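Workshop notebook: club touring bikes, drivetrain and wheel log
March
Marcelino Llorente

Chain wear, second check. The five loaner bikes came back from the Ibarra loop with more grit in them than I expected. The shoulder on the north side of the route is still covered in winter sand. All chains measured with the drop-in gauge first, then with the steel rule over twelve full links, pin center to pin center. The two methods disagree on Bike 3 and I trust the rule. The gauge pushes the rollers apart and adds their slop to the reading.

Bike 1: under 0.5 percent. Leave.
Bike 2: under 0.5 percent. Leave.
Bike 3: gauge says 0.75, rule says a hair over 0.5. Replace at next service.
Bike 4: past 0.75 on both. Replaced today. Cassette kept for now, see below.
Bike 5: new chain in the fall, no measurable change.

Bike 4 cassette. With the new chain on, the 15 tooth cog skips under load. The cogs on either side are fine. I checked hanger alignment before blaming the cog: 2 mm out at the bottom of the rim, corrected to less than 1. It still skips. Whoever rides this bike lives in that gear. The replacement cassette is a stock item from Pruklow and should come with the next order. Until then the bike stays off the loaner list. Please don't take it out because the tag fell off.

Chain lube test, continued. Same three treatments as in the last entry: wax melt, the Skeso drip lube, and the plain oil we have always used. The target is 800 km per chain before comparing. Nobody is there yet. Running notes only:

Wax (Bike 1): quiet for the first stretch, then squeaks after any wet ride. Needs re-treating more often than I would call practical for a loaner. Clean to handle.
Skeso (Bike 5): no noise so far. Picks up a gray paste on the jockey wheels. Scraped and weighed the paste, but the kitchen scale only resolves to a gram, so the number means nothing and I have left it out.
Oil (Bike 2): black, as usual. Shifts well.

If you top off a chain on the road, write it on the card in the saddle bag. Two of the cards were blank and I can't tell blank from forgotten.

Storage and odds and ends. Small parts are still split between three places and I lost half an hour looking for a master link. Proposal: master links, ferrules and end caps go in one drawer, brake pads in the next one down, and everything that came off a bike and might be reused goes in a box with a date on it. Anything in the box past one season is scrap. I will print labels unless somebody has a better scheme. Food stays off the bench while anyone is using degreaser.

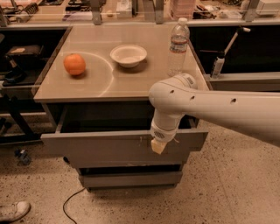

Wheels

Rear wheel from Bike 2, broken spoke, drive side, at the elbow. Second one in this wheel in a year. Replaced it and then checked tension all the way around. The drive side was uneven, with the loosest spokes reading well below the mean. That fits with the failures: low tension lets the spoke go slack on each turn and the elbow fatigues. Backed everything off a half turn, brought it up again in quarter turns, stress relieved by squeezing parallel pairs, then trued. Final lateral runout under 0.5 mm. Radial is worse, with a slight flat spot opposite the valve. I can't get it out without pushing two spokes over the limit, so it stays.

If this wheel loses a third spoke I will rebuild it with a full set. Not worth chasing one at a time.

Tires: the rears on Bikes 1 and 3 are squared off, but no casing shows through. Kept. The front on Bike 4 had a cut in the tread that I could open with a fingernail. No cord visible. Cleaned it, filled it, marked the sidewall with a paint pen. Check it before each ride.

Pressure loss over a night, 40 mm tires, tubes in: nothing worth recording except Bike 5 front, which drops noticeably. Dunked the tube and found bubbles at the valve core. Tightened the core, no more bubbles. Will check again tomorrow.

Head unit

The Plotis unit on the lead bike stopped recording on the last ride. The track file ends at 2048 points exactly, which looks like a buffer limit and not a battery problem, as the screen stayed on. Set the logging interval from every second to smart recording. Old tracks copied off and cleared. If it stops at the same count again, it is the firmware and I will write to them. If it stops somewhere else, I am wrong about the buffer.

Open items

Order: cassette for Bike 4, chain for Bike 3, spokes in the drive side length (measure again, the old note is smudged).
Recheck Bike 5 front tube.
Find the second chain whip. It was on the hook last month.
Bottom bracket on Bike 3 has a faint click when standing. Not the pedals, I swapped them. Try the seatpost first.

Comments

tandem_ray: The click on 3 is the chainring bolts. I had the same thing on mine and went through two bottom brackets before I checked.

Delia: Chain whip is in my trunk, sorry. Will bring it on the next shop night.

M. Llorente: Ray, bolts were at spec when I checked them, but I didn't pull and grease them. Will do that before the seatpost.

gravelpete: Is smart recording going to mess up the distance totals? Mine always reads short on the twisty stuff.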